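Grevport bench cell: equipment planning gallery

Page updated August 17, 2024. Compiled by Ilango Gounder for the budget holders at Grevport.

The proposal is to fund a second bench cell of the same pattern as the first, for small-part sorting trials. Quotations were received from Drerkard and Kulkarni in May. Both firms priced the arm, gripper, controller and mounting plate as one lot. Bench, wall panels and sundries are bought separately and sit under the Jevis budget line.

Lead time is 90 days from Drerkard and 162 from Kulkarni. The longer figure includes delivery of the controller, which Kulkarni does not hold in stock. 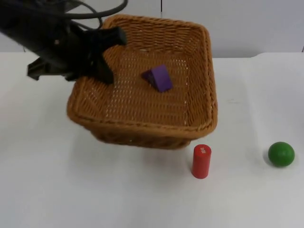 Gripper open at the rim of the wicker basket, purple block inside. Red cylinder and green ball on the table.

Test pieces are low-cost and should be ordered as consumables. Baskets and trays belong under the same heading, with spares of each, as a change of container part-way through a trial means repeating the earlier runs. Cable allowance is a separate matter: Heriberto Escobar has asked for 208 cm of clear height above the bench, and the room survey should confirm this before any order is placed.

Finger pads are quoted per pair. The present request covers 17 pairs - enough for the first year at the planned rate of use. The wrist camera is a separate line on both quotations and can be deferred, but fitting it later adds a second calibration visit.

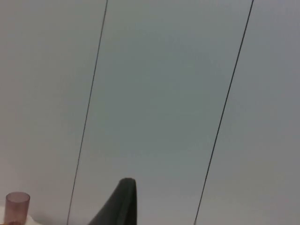 Can the arm be ordered before the bench is approved?
It can, but the supplier's warranty starts on delivery, so an arm kept in storage uses up cover. Place both orders together where the budget year allows.

Revised quotations go to Heriberto Escobar, with the lot number in the subject line.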